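Filed under: Catering Setup / Snack Tables

Put the tallest pieces at the back of the table. A two-tier rack keeps bottle labels readable from the front; load the upper tier first and leave a gap between bottles. Packaged snacks go in a tray to one side.

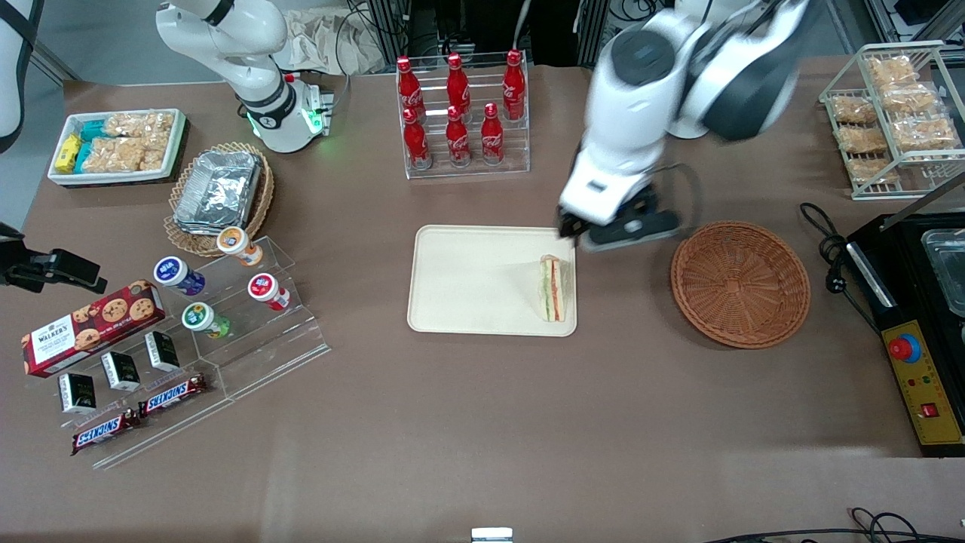 Vittoria Rizzi

Keep the sandwich tray near the center, with a round basket next to it. Stand each cut sandwich on its crust so the filling shows. Small canisters go on a stepped stand. Set out sandwiches 20 minutes before serving.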